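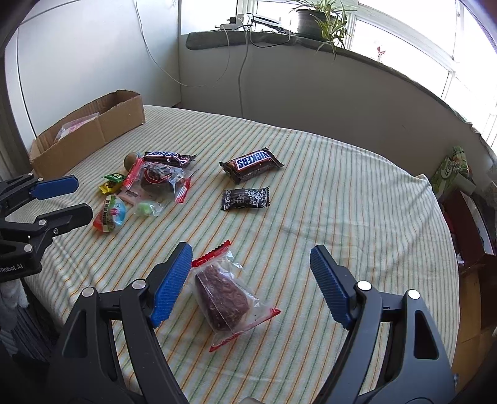

Section 2. Planning and budgeting before you order

Read this section before you fill in the Driritow order form. It covers hand-held gripper sets used for collecting packing and sorting demonstrations. Robot arms and mounts are covered in Section 5.

2.1 Decide on the task

1. Write the task in one sentence, such as "sort wrapped snacks into an open cardboard box." Orders that say "general household use" are returned for more detail.

2. List the kinds of items the grippers will pick up. Group them by how they behave in the fingers: stiff boxes, bars in crimped wrappers, resealable bags, small single candies, whole fruit.

3. Decide whether the task needs one gripper or a pair. A pair is needed when one hand holds a bag or box open while the other hand places something in it.

4. Enter the task sentence on line 1 of the order form.

Note: Bags and small wrappers are harder on finger pads than boxes. If more than half of your list is thin plastic, plan for the higher pad allowance in 2.3.

2.2 Choose the place of work

1. Pick a table that can stay set up for the whole collection period. A rounded dining table with a cloth is acceptable.

2. Check the cloth. It should lie flat and reach past the table edge. Stripes and patterns are allowed, but enter them on line 4 of the form so that the Urnley office does not assign the same cloth to every site.

3. Look at the light at the times you intend to work. A table beside a large window can be used. Budget for a blind if direct sun reaches the table during your hours.

4. Measure the distance from the table to the nearest outlet and order charging cables to suit.

Caution: Do not run charging cables across the floor on the side where the operator stands.

2.3 Work out quantities

Use the figures below for one operator station with a pair of grippers.

Gripper, hand-held: 2
Finger pads, ridged: one set per 200 hours of use, plus one spare set
Finger pads, flat: same allowance as ridged
Pivot bolt kit: one per pair
Charging cable: one per gripper, plus one spare
Storage case: one per pair

Ridged and flat pads are ordered on separate lines. Choose ridged pads for bags and soft wrappers, flat pads for cartons. The two types may be used on different grippers at the same station – write down which is which before the first session.

Note: Pads are sold by the set only. The Ridbridge store does not split sets.

2.4 Budget for items on the table

This line is the one most often left out. Food samples get crushed, opened or eaten, and they need replacing.

1. Allow $30 per station per week for snack items.

2. Buy from ordinary grocery shelves, and mix sizes. A full-size candy bar and a small one of the same brand count as two items.

3. Include some packages with printing in more than one language if your local stores carry them.

4. Keep dried meat and other strong-smelling food in closed bags. Replace any bag whose zip no longer seals.

5. Buy fresh fruit weekly. Do not carry it over.

Caution: Food that has been handled with the grippers is not for eating. Mark the storage bin accordingly.

2.5 Add up the cost

1. Add the gripper set, pads, cables, bolt kit and case at current list price.

2. Add the one-time set-up charge of $239 per station. This covers fitting and a first check of finger alignment.

3. Add table items for the full collection period, using the weekly figure in 2.4.

4. Add delivery. Sites served from Slanina pay the flat rate. All others request a quote.

5. Send the total to Zuzana Kuruc for a budget code. Orders without a code are held.

Used grippers are sometimes available at a lower price. Ask Libor Hudec for the current list. A used pair is reasonable for training new operators, but check the pivots for side play before accepting it, and budget for new pads from the first day.

2.6 Delivery and lead time

Orders received by noon on Wednesday are packed the same week. Pads and cables ship from stock. Grippers are built to order, and orders for the fall should be in before the end of September.

When the shipment arrives, compare it with the packing list before signing. Report missing parts to Radwa Hajji – include the order number and the station name.

Go to Section 3 for unpacking and fitting the pads.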